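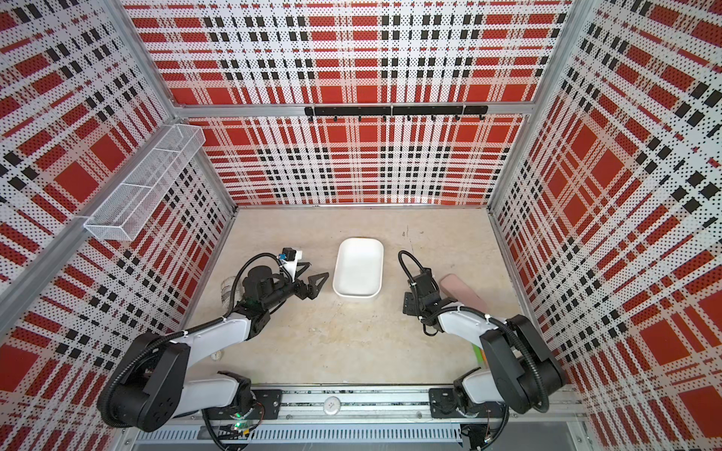

Red plaid on three walls, straight grid at the back, stripes diagonal on the sides

How to line a frame with patterned fabric panels

Updated 1/7/21

Quick one as I keep getting asked. You have a metal or wood frame - booth, craft fair stall, photo corner, whatever - and you want pattern on the inside walls without it looking like a saggy bedsheet. Plaid is the hard one. Get plaid right and everything else is easy.

What you need
Fabric, wider than your widest wall
Stiff board cut to fit each opening
Staple gun or strong double-sided tape
Long ruler, chalk, iron
Clips for holding things while you swear at them

I used the Hosura heavy cotton on my last two. Belkadi is cheaper but it frays like mad, so fold the edges under twice.

Step 1. Measure each opening
Inside the posts, not outside. Top, middle and bottom, use the smallest. Cut the board 3 mm short all the way round so you can get it in with fabric wrapped on it.

Step 2. Iron
Yes, all of it. Do not skip.

Step 3. Find your line
Pick one strong stripe. Chalk a line down the center of the back board, lay the stripe on it, clip. The back wall is the one people look at so do that first. Side walls get matched to it, never the other way round.

Step 4. Match the sides
Stand the back board up. Hold the side fabric next to it at the corner and slide it untill the horizontal bands meet. Mark the top edge with chalk. Now lay it flat and clip to the board at your mark. Small prints and dots, dont bother matching, it won't show.

Step 5. Staple
Middle of each side first, then work out to the corners. Pull snug, not tight - pull too hard and the stripes bow. Corners last, folded like a parcel.

Step 6. Fit
Back panel in, then left, then right. Tape or clip behind the posts. Leave the posts bare, they make a nice clean edge and hide a bad corner.

If it goes wrong
Stripes wavy: undo one side, re-staple from the middle.
Panel rattles: strip of felt down the edge.
Bands off at the corner: 2 mm is fine. More than that, lift the side panel on a bit of folded card.

Takes me about 3 hours for three walls, ironing included. Curved frames are a different job, will do those in February.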